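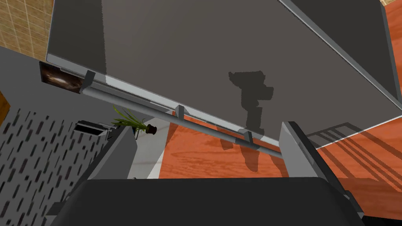
*Wrist view from the Zeleke kitchen in simulation: gripper, long handle, gray panel.*

# Codevex demo collection: frequently asked questions

Maintained by Getachew Asfaw. If your question isn't answered below, ask in the channel. If it is answered below and you ask in the channel anyway, you'll get a link to this page and no further comment.

## The basics

### What are we collecting?

Demonstrations. You drive the simulated arm through a task, we record what you did along with what the cameras saw, and Illar (the policy we're training) tries to learn from it. Illar learns your good habits and your bad ones with equal enthusiasm.

### Which tasks are open right now?

Handles. Grab one, pull, let go, back off. We started the set in April, thinking it would be a warm-up for something more interesting. It is still the warm-up.

### How many demos do we have?

1,365 recorded, of which 1,011 passed review. Another 290 were rejected, and the rest are waiting for me to look at them. I know. I'm getting to it.

### Do I need to know how to code?

No. You need to be able to run the launcher, hold a controller and type a one-line note.

## Driving the arm

### I can barely see anything from the wrist camera. Is mine broken?

Probably not. The palm takes up the whole bottom of the view, the fingers stick up on either side, and when you get close to a big flat panel, the panel takes most of what's left. Use the wrist view for the last stretch of the approach and the room view for everything before that. People who drive the entire demo from the wrist view tend to discover the countertop with their elbow joint.

### Everything looks tilted.

The camera rides on the wrist. If the wrist is rolled, the kitchen is rolled. Our long handle often comes out as a diagonal, with the floor somewhere off to the right and the wall where you'd expect a ceiling. Don't straighten the wrist just to make the picture nicer. Straighten it if the fingers need to be straight.

### What is the blocky dark shape on the panel?

The gripper's shadow. The Zeleke scenes run at a low shadow resolution, so it has stair-step edges and looks like it wandered in from an older video game. It carries on past the bottom of the panel and onto the floor, too. Leave it alone; we've stopped taking bug reports on it.

You can use it, though. As you approach the surface, watch how the shadow moves relative to the fingers. It's a decent depth cue once you get the hang of it, and a terrible one until then.

### And the stripes on the floor?

Also shadows. Whatever is casting them is out of the camera's view in that shot, and you don't need to find it.

### Where on the handle should I grab?

Anywhere on the bar between brackets. The long one has three brackets holding it off the panel, and closing a finger on a bracket is our single most popular way to ruin a demo. The physics engine takes it personally. Please spread your grasps around, too: if everyone goes for the same spot, Illar will conclude that handles only exist there.

### Can I pause to think?

Before you start recording, as long as you like. During recording, try to keep it under 5 seconds. Long pauses teach Illar to stand in front of an appliance doing nothing, a skill we already have plenty of on staff.

### I missed on the first try, then got it. Keep or toss?

Keep it, and tag it `recovery`. We want those. Don't miss on purpose to get one, because staged misses are very easy to spot. They have a kind of theatrical quality.

## Scenes and clutter

### Do I have to avoid the potted plant?

Yes. The little grassy one in the brown pot is scenery as far as this task goes, and so is everything else on the ledge. A light brush is fine. If you sweep something onto the floor, stop and discard.

### The framed picture on the wall: galaxy or fire?

Opinions differ. It has a bright streak across something dark and brownish, and it's small enough that either camp can feel confident. It does not affect your demo. This has been the longest thread in the channel so far.

### Is the orange floor a rendering problem?

It's the wood texture we were given. The Clostutlow scenes have a paler floor, if this one is getting to you. Mixing scenes in one session is fine, and we'd like more of it, so feel free to flee.

### Can I move furniture or change the lights?

Please don't. The launcher already varies the lighting and the starting pose between episodes. If you edit a scene by hand, your demos will no longer match the scene file they point to, and I'll have to work out why at some unreasonable hour.

## Saving and review

### What goes in the note?

The task, the scene, and anything odd. Good:

`pull long handle, Zeleke kitchen, slipped once near middle bracket`

Less good:

`fine`

### Why was my demo rejected?

Usual reasons, most common first:

- finger closed on a bracket
- recording stopped before the gripper had let go
- long pause in the middle
- wrong scene name in the note
- arm passed through a wall (impressive, but no)

Your review page has the specific reason. "GA: no" means I was tired. Write to me and I'll give you a real one.

### Can I see how Illar does with my data?

Yes, after each training run we post replays. Be prepared to recognize yourself. One of us always wiggles the gripper before closing it, and for two runs Illar wiggled too.

### My recording froze at "writing episode."

Wait a full minute before you kill it. If it's still stuck, copy the temp folder somewhere safe, restart the launcher and send me the folder name. Don't send me the folder. My inbox has limits.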